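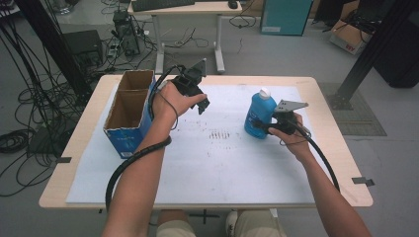

## July 2022, the gripper money

Spent the morning on the Garside quote again. They want 992 for a second pair of hand-held grippers, and I still can't see what the extra pays for. The pair from Zerna came to 900 with the cables in. Same idea, same black fingers, and my wrists get tired with either one.

The salesman's line is that you teach by hand now and the arm does the job later. Maybe. What I have so far is me at a table, moving a blue bottle and a cardboard box on a piece of foam board, with a cable wrapped around my left arm. I've been promised "later" before. The Stostia feeder was supposed to earn its cost back by December and it's in the storeroom under a sheet.

Things I would pay for before another pair:

- longer cables, or a hook overhead to keep them off me
- new foam board, this one is marked up in the middle
- two more clips for the edges, 5 each at the hardware store
- a stool at the right height

Daruretti sent a brochure too. Plenty of smiling people, no price on any page. I wrote back and asked for one number and got an invitation to a webinar. Did not reply.

Budget left for the year is 73 after the Zerna bill, so the whole question is a bit silly unless I move money out of repairs. I don't want to do that. The compressor has been making its noise again.

Told Garside I'd answer by the end of the month. Leaning no. Would like to see an arm pick up that bottle by itself, in my shop, before I sign for anything with three digits in it. Must look for the Stostia warranty tonight, I think it's in the green folder.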